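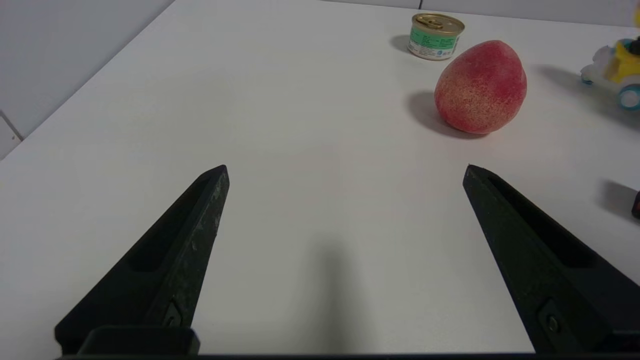

Rulum table top, white
Reviewed by Fengying Jiang, July 6, 2019

Bought as a replacement for a top that had yellowed. The surface is smooth, with no grain or texture, and under even light it reads slightly grey. Colour match to the Gridix legs was acceptable - not exact.

Peach juice left for 17 minutes wiped off with a damp cloth. Beetroot took 2 passes and a little dish soap. Turmeric left a faint mark that was still there the next morning.

Shadows show clearly on it, and so do crumbs. Round fruit stays where it is put once the legs are levelled. The fixing holes were slightly shallow for the supplied screws, so I used shorter ones.

Four stars. One off for the screws.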